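Forum > Küche & Alltag > Essen im Ausland
Thema: Abendbrot oder abends warm kochen – wie haltet ihr das?

kornblume_west
Erstellt: 2.1.23

Hallo ihr Lieben, erst einmal ein gutes neues Jahr in die Runde! Ich lese hier schon ewig mit und habe jetzt doch mal eine Frage, die bei uns über die Feiertage für erstaunlich viel Gesprächsstoff gesorgt hat. Wir wohnen seit Juni in Grotudgate, und hier isst man abends warm, und zwar richtig: Fleisch, Kartoffeln, Gemüse, Nachtisch. Mittags gibt es dafür nur ein belegtes Toastdreieck im Stehen. Ich bin mit Abendbrot groß geworden, also Brot, Butter, Käse, ein paar Gürkchen, im Winter noch ein Tee dazu, und ich merke, dass mir das furchtbar fehlt. Mein Mann findet dagegen, ein kaltes Abendessen sei gar kein Abendessen. Jetzt koche ich also jeden Abend und stehe bis halb acht am Herd, und danach liegt mir alles im Magen wie ein Stein.

Als Kompromiss probieren wir es gerade mit einer kleinen warmen Schüssel und danach noch einer Scheibe Brot. Ganz glücklich ist damit noch keiner von uns, aber wir streiten wenigstens nicht mehr. 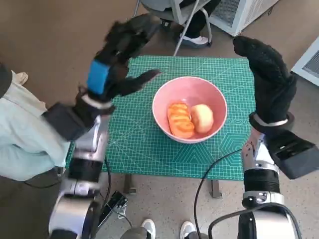

Kleiner Tisch, grüne Schneidematte, rosa Schüssel

Wie macht ihr das? Und vor allem: Woher bekommt ihr im Ausland ein Brot, das den Namen verdient?

Teigschaber
Willkommen im Club! Wir haben es nach dem Umzug genau zwei Wochen lang mit warmem Abendessen versucht und dann wieder aufgehört. Bei uns gilt: Unter der Woche Abendbrot, am Wochenende wird gekocht. Die Kinder finden das herrlich, jeder schmiert sich, was er mag, und es bleibt viel mehr Zeit zum Erzählen, weil niemand dauernd aufspringt und im Topf rührt.

Zum Brot: Selber backen! Ich weiß, das will keiner hören, aber ein einfaches Mischbrot ist wirklich kein Hexenwerk. Ich nehme 120 Gramm Sauerteig aus dem Kühlschrank, den Rest mache ich nach Gefühl. Mehl kaufe ich im großen Sack von Skarance, das ist etwas gröber gemahlen und nimmt mehr Wasser auf.

suppenkaspar_63
Da muss ich leider widersprechen, lieber Teigschaber, und ich meine es nicht böse. Ich habe mein halbes Leben lang Abendbrot gegessen und bin heute heilfroh, dass es damit vorbei ist. Wer den ganzen Tag gearbeitet hat, möchte etwas Warmes im Bauch haben, gerade im Januar. Eine Suppe kocht sich am Sonntag für drei Tage vor, und dann steht man auch nicht bis halb acht in der Küche. Und Wurst und Käse sind inzwischen so teuer geworden, dass mich so ein »einfaches« Abendbrot mehr kostet als ein Linseneintopf.

Teigschaber
Gut, beim Preis gebe ich dir recht. Aber Suppe ohne ein ordentliches Stück Brot dazu? Das ist für mich auch nichts :-)

kornblume_west
Danke euch beiden, ich musste beim Lesen sehr schmunzeln, das klingt nämlich haargenau wie bei uns am Tisch! Die Idee mit der vorgekochten Suppe nehme ich mit. Beim Backen bin ich noch unsicher, unser Ofen hier wird oben viel heißer als unten. Einen Bäcker gäbe es, Lemieux in Pernuvbridge, aber das sind 26 Kilometer hin und natürlich auch wieder zurück, das mache ich höchstens alle zwei Wochen. Dann friere ich scheibenweise ein. Aufgetaut ist die Kruste allerdings ziemlich traurig – habt ihr da einen Trick? Den ganzen Laib kann ich schlecht einfrieren, dafür ist das Fach zu klein.

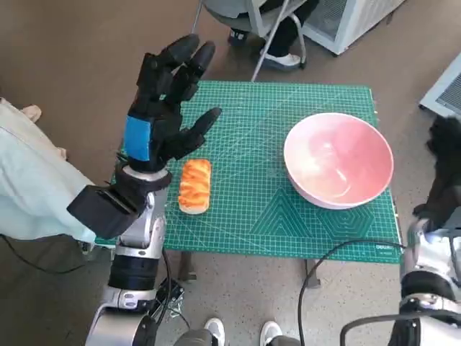
Moorhenne: Halbieren statt in Scheiben schneiden, das hat bei mir den größten Unterschied gemacht. Die Hälfte passt fast in jedes Fach, über Nacht im Tuch auftauen lassen, dann die Kruste mit nassen Händen abreiben und noch ein paar Minuten in den heißen Ofen. Wenn deiner oben so heizt, schieb das Brot ganz nach unten. Und was das Abendbrot angeht, halte ich es mit Teigschaber, allerdings gibt es bei mir ein Spiegelei dazu, und damit ist es für meinen Haushalt offiziell eine warme Mahlzeit.

suppenkaspar_63
Ein Spiegelei lasse ich gelten. Aber nur mit Schnittlauch.

kornblume_west
Das mit den nassen Händen probiere ich gleich heute Abend aus, vielen Dank! Mein Mann fragt gerade über die Schulter, ob auch Rührei zählt.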